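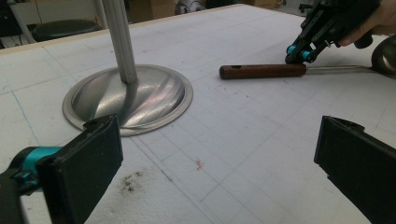
Call for participants: two-hand tool tasks with hand-held grippers

Posted 4/4/20 by Domenica Kofler

The manipulation group at Lolerness is looking for people who want to take part in a study on how robots can learn from human demonstrations. You do not need to know anything about robots. We are also happy to receive people who work with their hands every day, for example mechanics, cooks or tailors.

What we study

Usually a robot is taught by a person who drives it from a distance. It is slow, and the person gets tired. In our method there is no robot in the teaching part. You hold one gripper in each hand and you do the task at the table, and the positions of the grippers and the opening of the fingers are recorded. Later a robot arm tries to repeat what you did.

In February we finished the first part of the study. We collected 4,000 demonstrations, and 3,811 of them were good enough for training. With this data the robot completed 86 percent of the trials with objects it already knew. With new objects the result was clearly lower. We think one reason is that almost all demonstrations came from three members of our own group, who all move in a similar way. Therefore we now need other hands.

The tasks

The objects are simple, but some are not so easy to hold with two flat fingers. Long and smooth ones, such as a round rod lying on the table, can be approached from many directions, and we want to record the direction that feels natural to you. 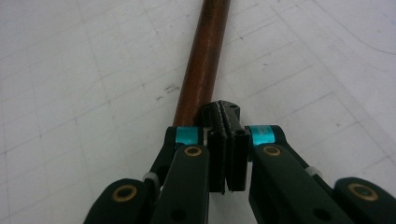 Working with both hands

In the second half of the session you will use tools beside a metal stand. One gripper can hold the screwdriver, with the handle up, while the other one stays free to help. You may decide by yourself which hand does what. Left-handed people are very welcome, we have too few of them.

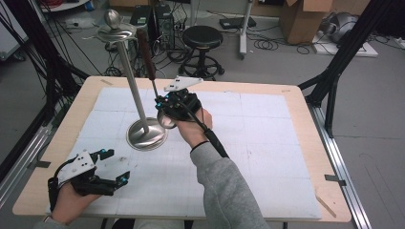 How a session goes

1. You read and sign the consent form. Gemechu Gashaw explains the grippers and adjusts the straps, if you need it.

2. You practice for fifteen minutes. These movements are not used in the training data.

3. You record the tasks, with a break after each block. A mistake is not a problem. Please continue and correct it, as you would do at home. When the round base of the stand is between you and the object, go past it on the side you prefer.
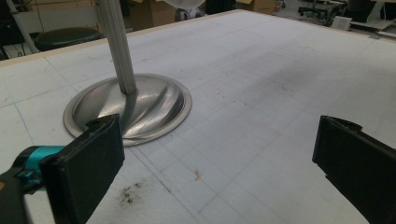 4. You fill in a short questionnaire about comfort and effort, and we pay you.

One session takes two and a half hours. We hope to have some 400 new demonstrations from every participant, divided over three sessions.

Who can participate

You should be 18 or older, have no pain in the wrists or shoulders at the moment, and understand spoken English. Glasses are fine. The recording includes your hands and sleeves and your voice is deleted.

How to apply

Write to Urho Koskela, Tapley Building, second floor, with the word "grippers" in the subject. Please tell us your stronger hand, your work or hobby, and which mornings you are free. We will answer within one week.

Filed under: Participate, Robot learning, Manipulation

Related
Master thesis topics in the Naltby lab
Afshin Jafarzadeh: What makes a demonstration good?
Open position: lab technician, part-time
Zarby dataset, notes on the second release

Get our newsletter once a month. You can unsubscribe at any time.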